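Can a robot tidy my desk yet?
6/27/24

My brother-in-law forwards me robot videos the way other people forward recipes. A shirt gets folded. A cup goes in a rack. There's music, and the clip is over in 14 seconds. He always adds the same line, which is that I'll have one in the house before my knees give out.

I doubt it. I spent 8 years running the back office at a small parts distributor, and I remember what we were promised then too. In February of one of those years we bought a label machine from Petrenko that was going to "free up" a whole person. It freed up nobody. It needed somebody standing next to it with a pair of tweezers.

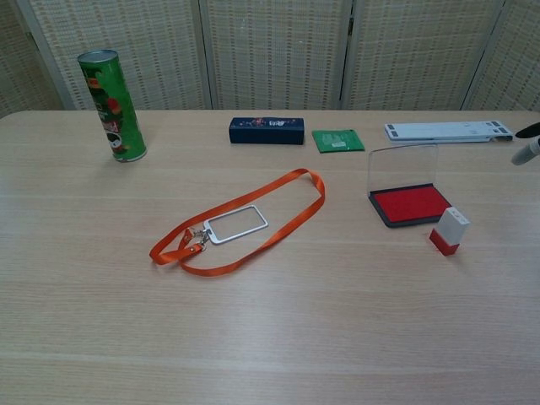
My test for any chore machine is the stuff left over at the end of a workday. Boxes on pallets don't impress me, because boxes on pallets are all the same box. I mean the junk that has no family resemblance. An orange lanyard with a badge holder clipped to it, say, or a red ink pad sitting there with its lid up. Ask a person to put those away and they'll do it while complaining about the parking. Ask a machine and you've asked it several separate hard questions. The strap has no fixed shape, so whatever it learned about the last strap may not help. The pad has to be shut before it goes anywhere, and you don't want fingers in the red part. A snack can is the easy one, and I notice the easy one is usually what gets picked up in the videos.

I'll give the hardware its due. The hands have come a long way from the pinchers I grew up seeing on TV.
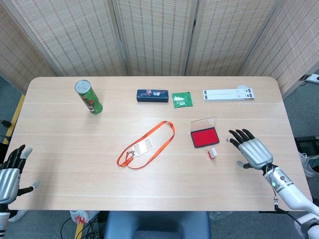 Diane Ouellet

Four jointed fingers and a thumb look like plenty. But I've had a full set all my life and I still can't get a little flat packet up off a smooth table without sliding it to the edge first. That's a trick you pick up as a kid. I'd like to see how many tries a machine needs before it finds the edge, and whether it remembers the next day.

My old coworker Dario Carbone disagrees with me on all of this. He says they only need 1,000 more hours of practice and the rest will follow. Maybe so. When I ask him 1,000 hours of what, on whose table, he changes the subject to batteries.

What I'd pay for is dull. Clear the table, close what's open, hang up what hangs, and leave my stamp where I can find it. Do it 3 evenings in a row in a room it hasn't seen before, with no cuts in the video. Until then I'm keeping the shoebox I sweep everything into at five o'clock.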